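Nonby Study Carrel
Built by Suvton for campus libraries, tutoring centers and veterans' lounges

If you have ever walked through a college library during finals week, you know how quickly the good seats go, and how happy a student looks when one of them opens up! The Nonby was drawn with that student in mind, and with the grown-up student too, who comes in after a shift and needs two quiet hours before evening class.

Each carrel seats one person and arrives flat, with the side panels already drilled. Our designer, Ludivine Cordier, spent a good part of her own school years in a very noisy reading room, so she is particular about the panels (felt on the inside, and tall enough to hide a neighbor's phone).

Choosing your finish
Panels come in 16 colors, and we are glad to mail swatches to your facilities office. Chauvin is the warm gray most community colleges pick. Huvar is a deep green that looks lovely next to brick.

Ordering for a campus
Order number 1741 covers the single carrel, and 1741-2 the back-to-back pair. Schools buying for the fall term should send us their floor plan by June, please, so we can get everything to you before orientation. 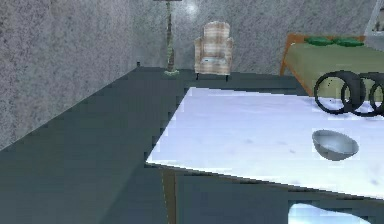
Care and warranty
Wipe with a damp cloth and mild soap. The felt has been rubbed through 3000 cycles in our shop, and we cover it for as long as the carrel stays with your school.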